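Re: [Nimri-kitchens] spice storage that isn't a rack??
List: Nimri-kitchens, Sunday digest 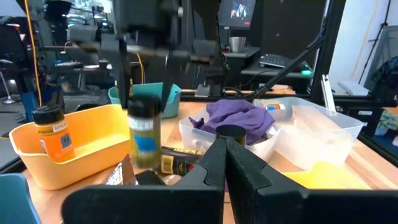

Spices mid-sort, with the yellow-orange, teal and clear bins

Hi all,

Picking up the question from the weekend, quoted so you don't have to dig for it:

> We just moved into a place on Barkard with a kitchen the size of a
> closet. There's no wall space for a rack and the one deep cabinet eats
> everything I put in it. I bought the same cumin three times! Does
> anybody keep spices in bins, and if so do you sort by cuisine, by
> alphabet, or just throw them in? Also what do you do with the packets?
> They slide down behind the jars and I find them a year later.

Bins, yes, all the way! I had a two-level turntable for ages and the tall bottles fell off every time I spun it (vanilla on the shelf below, you can imagine). Now I use small plastic bins in different colors, and I pull out the whole bin like a drawer. Get the kind with a handle cut into the front if you can find them. My yellow-orange one has that and I can grab it from the back of the cabinet with one hand while I'm stirring.

I tried alphabetical and it lasted 6 days. What stuck was sorting by how often I reach for things. Everyday stuff goes in the yellow-orange bin, baking goes in the teal one, and whatever I bought for a single recipe goes in the clear one so I can see it and feel guilty. The color part sounds fussy, but my family will put a jar back in "the teal one" and they will never, ever put it back under C.

Packets drove me nuts too. I stand them up along the front of a bin with the fold facing me, and once one is open it gets a clothespin. If you have more than a handful, give them their own bin - they really don't get along with round jars.

A few other things, in no order. Measure your shelf before you buy bins, with the door hinge in mind (ask me how I know). I do a big sort twice a year and it takes me 60 minutes if I don't stop to sniff everything. Dump it all on the table first, wipe the bins, and then decide. I keep a rag and a sponge right there because paprika gets into every corner. Last October I tossed 20 jars and haven't missed one of them.

Somebody asked off-list where I got mine. Gekemlow, the store out past the Hendedix lot, aisle with the lunch boxes. They had plenty left when I was in for lids.

Let us know what you end up doing with all that cumin!

Your fellow small-kitchen person in apartment 502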